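Storage and Placement of Small Items at a Shared Tabletop
Project report, Interior Products Studio
Signe Solheim and Virgil Olteanu

1. Purpose

The project examined how phones, stands and kitchen items can share one small table without a drawer. The table belongs to the studio and is used by several groups in turn. The task set in November was to propose a layout that keeps the middle of the table free for work and puts everything else on the walls or along the back edge. The budget was fixed at 470 kroner for fittings. No changes to the table itself were permitted.

2. Starting conditions

The tabletop is white and closed in on three sides. The walls are papered with the Nygård pattern, bullfinches on dark branches with pine cones and falling snow. The paper cannot carry a load, so every fitting has to be fixed to the aluminum profiles. This ruled out adhesive hooks and the Cillano shelf, which needs two screws into a flat wall. 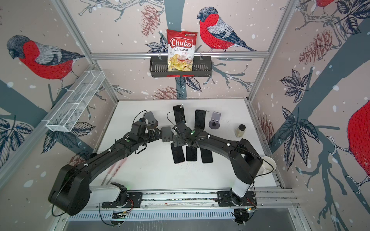
Phones take up more of the surface than any other type of object in the study. Their height is negligible, but they cannot be stacked without risk to the glass, and each one left flat blocks an area larger than its own outline because a hand needs room to pick it up. With five black phones lying on the table and gray stands between them, the usable surface is broken into strips. A mug on its side near the right edge adds to the problem, as a round object needs clearance in the direction it can roll. The stands reduce the footprint of a phone only when a phone is in them.

3. Wall fittings

Two baskets were selected after comparing the Evo and Brillar ranges. The dark wire basket hangs from the horizontal rail on the back wall. The white mesh basket is longer and has compartments; it is fixed at an angle on the left side. The two baskets together used 98 percent of the budget.

The back basket was assigned to light, upright packages. Its load was tested with bagged sand, in steps, until the hooks began to slide on the rail. The angled basket was assigned to flat items. The slope was chosen so that an item settles against the lower end of its compartment.
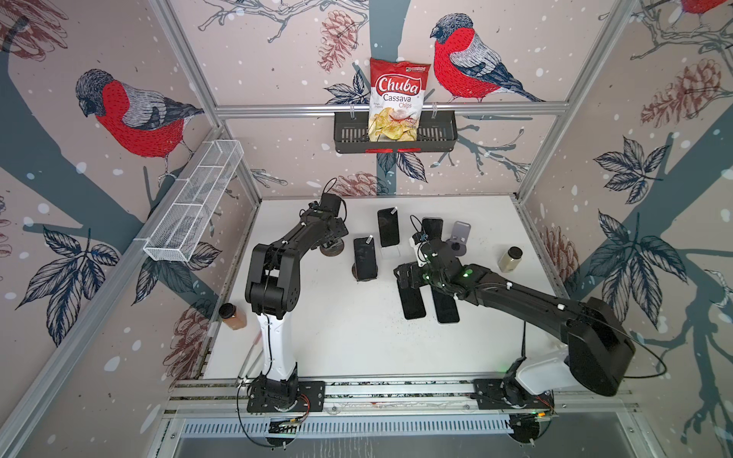
Page 4

The dark basket holds a bag of Chuba cassava chips standing upright with the front of the package readable. This agrees with the intended use. The white basket is empty, and the phones are on the table. Access is the likely cause. A user standing at the front has to reach across the left side of the table to drop a phone into a compartment, while setting it down takes no reach at all.

Glass jars were left out of the wall plan. They are heavy for their size, and a fall from the rail would be a hazard. A strip along the back edge was reserved for them.

4. Discussion

The layout works for packages and does not yet work for phones. Two changes were considered. The first was to lower the white basket and turn its open side toward the front. The second was to leave it in place and give each stand a marked position on the table, so that a phone has a default place within reach.

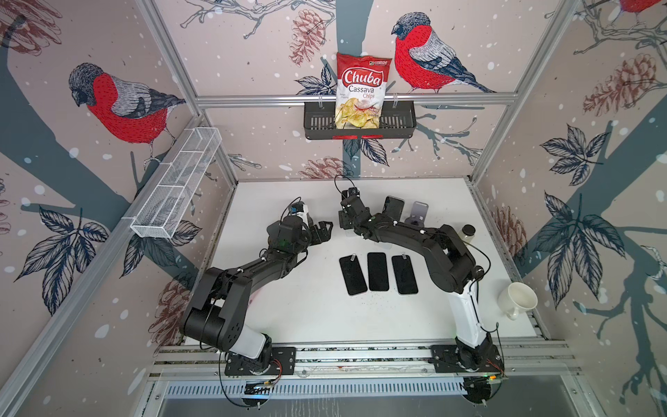

Virgil Olteanu objected to the second change during the review, arguing that marks on a shared table are ignored as soon as another group arrives, and that the basket should be moved before anything is drawn on the surface. His view was that the angle matters less than the distance from the front edge. The first change was therefore given priority.

5. Remaining work

The white basket will be refitted lower on the same post with the existing clips. The back basket stays where it is. Hook slip on the rail should be measured again with a rubber sleeve fitted, using the same sand bags and the same steps. Drawings of both positions are in the appendix.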